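Februar, Raum 3, angefangen 8:40 Uhr

Teppichboden, Fortsetzung. Der alte Stand steht vorne im Heft bei den Einträgen von Kyu-ri. Kurzfassung für alle, die nicht blättern wollen: Im Bereich an der Tür ist der Flor plattgetreten, am Arbeitsplatz von Ostap gibt es Flecken unbekannter Herkunft, und wer auf dem Boden kniet und etwas aufhebt, hat danach Fusseln an den Knien. Der Vermieter in Fulemham hat geschrieben, dass vor dem Sommer nichts ausgetauscht wird. Also reinigen, und zwar so, dass der Raum am nächsten Tag wieder benutzbar ist.

## Trocken saugen

Vorher alles hoch, was hochgeht. Stühle auf die Tische, Kabel in die Kiste mit dem Deckel, Papierkorb in den Flur. Der Rollcontainer lässt sich nur leer bewegen, der hat wieder die lose Rolle hinten links. Bitte nicht beladen schieben.

Gesaugt längs, dann quer, dann noch mal längs. Die Bürste am Saugfuß ausgefahren, auf der kleinsten Stufe bleibt er sonst am Flor hängen. Femi hat an den Kanten mit der Fugendüse vorgearbeitet, ich bin mit dem breiten Fuß hinterher. Zu zweit geht das deutlich schneller.

Beutel vorher und nachher auf die Waage aus der Teeküche gelegt. Nachher 635 g, vorher leider nicht sauber abgelesen, der Zettel ist weg. Der Wert taugt also nur als Ausgangspunkt fürs nächste Mal. Beutel ist noch drin und kann bleiben.

Im Beutel bzw. in der Düse gefunden: Kabelbinderenden, Heftklammern, eine M3-Mutter, Schrumpfschlauchreste. Die Kabelbinderenden sind das Hauptproblem, die stellen sich im Flor senkrecht und der Sauger fährt drüber weg. Quer saugen hat da am meisten gebracht.

## Flecken

Vor dem Behandeln mit Malerkrepp markiert und durchnummeriert. Liste:

- F1, unter dem Fenster: Kaffee, ziemlich sicher.
- F2, neben Ostaps Tisch: fettig, hell umrandet. Ostap tippt auf Silikonspray.
- F3, vor dem Regal: klebrig, sammelt Staub. Vermutlich ein alter Klebestreifenrest.
- F4, Tür: einfach Straßenschmutz, kein einzelner Fleck.

Verdeckte Stelle hinter dem Regal mit dem Dreltero-Reiniger getestet, zehn Minuten gewartet, weißes Tuch aufgedrückt. Keine Farbe im Tuch. Damit war das Mittel für mich freigegeben.

Ansatz: 2000 ml Leitungswasser, lauwarm, Reiniger nach Deckelmarkierung. Ich habe den Ansatz im Messeimer gemacht und in die Sprühflasche umgefüllt. Trichter liegt jetzt beim Eimer und soll dort auch bleiben, ich habe ihn beim letzten Mal in der Schublade mit den Sägeblättern wiedergefunden.

F1 mit dem Ansatz besprüht, von außen nach innen getupft. Nach dem zweiten Durchgang kaum noch zu sehen. F2 hat darauf nicht reagiert. Das Fett schmiert nur und der Rand wird größer. Abgebrochen, trocken getupft, für später gelassen. F3 erst mit dem Spachtel abgehoben (Kunststoff, nicht den aus Metall, der zieht Fäden), dann wie F1. Ein Rest Kleber sitzt tief und ist beim Drüberstreichen mit der Hand noch zu spüren.

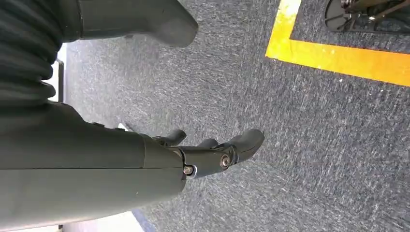

Bei F2 hat Bok-nam am Ende den richtigen Vorschlag gehabt: Natron drauf, stehen lassen, absaugen, erst danach feucht. Zwei Löffel voll aufgestreut und mit der weichen Bürste leicht eingearbeitet. Eine Stunde gewartet. Beim Absaugen klumpte das Natron in der Mitte, am Rand war es noch lose. Danach den Ansatz sparsam aufgesprüht und getupft. Der Rand ist weg, in der Mitte bleibt ein Schatten. Ich würde das noch einmal wiederholen, aber nicht am selben Tag.

Notiz an mich: Krepp nicht länger als einen Vormittag kleben lassen. Der Streifen bei F4 hat Fasern mitgenommen.

## Sprühextraktion

Gerät: der Lokirex aus dem Keller. Zustand so weit in Ordnung, die Dichtung am Schmutzwassertank war verdreht und ist jetzt wieder richtig herum drin. Wer das Gerät als Nächstes nimmt: Der Tankdeckel muss hörbar einrasten, sonst saugt es nicht, auch wenn der Motor normal klingt. Hat mich eine Viertelstunde gekostet.

In Bahnen gearbeitet, von der Fensterseite zur Tür. Sprühen beim Zurückziehen, dann eine Bahn nur saugen, dann noch eine nur saugen. Jede Bahn eine Handbreit überlappend. Der Schlauch reicht nicht bis in die hintere Ecke, dafür muss das Gerät einmal umgesteckt werden. Verlängerung lieber gar nicht erst über die feuchte Fläche legen, die Dose auf der Fensterseite funktioniert ja wieder.

Wasser aus den ersten Bahnen: grau, undurchsichtig. Am Fenster ab dem zweiten Durchgang deutlich klarer. Vor der Tür auch im dritten Durchgang noch trüb, dort habe ich aufgehört, damit der Rücken nicht durchnässt. Ich nehme an, dass der Dreck da tiefer sitzt, als das Gerät hinkommt.

Der Flor an der Tür richtet sich teilweise auf, wenn man ihn feucht gegen den Strich bürstet. Ein Streifen von 51 cm Breite direkt hinter der Schwelle bleibt platt. Den habe ich ausgemessen, weil Bit-na nach einer Matte fragt. Die Matte sollte etwas breiter sein als der Streifen und vor allem eine Kante haben, über die der Rollwagen noch kommt.

## Trocknen

Fenster gekippt, Heizung auf mittlerer Stufe, Lüfter flach über den Boden gerichtet. Tür zu, Zettel dran. Auf dem Zettel stand »Bitte nicht betreten«, trotzdem waren mittags Abdrücke drin. Nächstes Mal hänge ich zusätzlich ein Band davor.

Kontrolle mit aufgelegtem Küchenpapier, Brett drauf, eine Minute mit dem Fuß belasten:

| Uhrzeit | Fenster | Mitte | Tür |
|---|---|---|---|
| 13:15 | feucht | nass | nass |
| 15:30 | leicht feucht | feucht | nass |
| 18:00 | trocken | leicht feucht | feucht |
| nächster Morgen | trocken | trocken | leicht feucht |

Mit der Tür bin ich nicht zufrieden. Da war entweder zu viel Wasser drin oder der Lüfter stand falsch. Ich habe ihn um 18:00 umgestellt, das hätte ich früher machen sollen. Geruch am nächsten Morgen neutral, ein bisschen nach Reiniger.

Die Möbel kamen erst wieder auf den Boden, als die Mitte trocken war. Unter die Füße vom Metallregal habe ich Stücke von der Folie gelegt, wegen Rost. Die Folie bleibt bis zur nächsten Woche liegen, bitte nicht als Müll einsammeln.

## Was noch offen ist

- [ ] F2 noch einmal mit Natron, Bok-nam
- [ ] Kleberest bei F3. Eiswürfel im Beutel probieren, dann brechen und absaugen
- [ ] Matte für die Tür bestellen, Bit-na hat das Maß
- [x] Dichtung Lokirex
- [ ] Rolle am Container. Ostap hat wohl noch passende
- [ ] Filzgleiter unter die Hocker? Auf Teppich bringt das eher wenig, Kyu-ri fragen, woher die Idee kam
- [x] Messeimer ausgespült und zurück ins Regal

## Absprache für den Alltag

Kurz mit allen besprochen, die am Nachmittag da waren. Kabelbinder werden über dem Tisch gekürzt und nicht in der Hocke am Boden. Wer doch unten arbeiten muss, legt die graue Decke unter und schüttelt sie draußen aus. Sprays nur noch auf der Werkbank nebenan. Femi saugt am Monatsanfang einmal gründlich, dazwischen macht es, wer zuletzt geht, auch wenn nur die Fläche vor dem Regal dran ist.

Ostap möchte wissen, ob man die Flecken hätte stehen lassen können, man sehe sie doch kaum. F1 vielleicht. F3 hat geklebt, da blieb jeder kleine Krümel hängen, und wenn einem eine Madenschraube runterfällt, will man sie wiederfinden und nicht aus altem Klebeband pulen. Zum Suchen hilft übrigens die Taschenlampe, flach auf den Boden gelegt. Auf dem gereinigten Teil geht das besser als vorher, auf dem Streifen an der Tür sowieso.

Restlicher Ansatz ist weggekippt, Sprühflasche leer und offen zum Trocknen auf dem Fensterbrett. Der Dreltero-Kanister steht unten im Schrank, noch gut halb voll. Ra-Ordner mit der Betriebsanweisung liegt daneben, Seite zum Teppichreiniger ist jetzt mit einem gelben Reiter markiert.

Nachtrag, 9:10 Uhr am nächsten Morgen: Stelle an der Tür noch mal mit Papier geprüft, immer noch leicht feucht. Lüfter läuft weiter bis zum Mittag, Kyu-ri schaltet ihn aus.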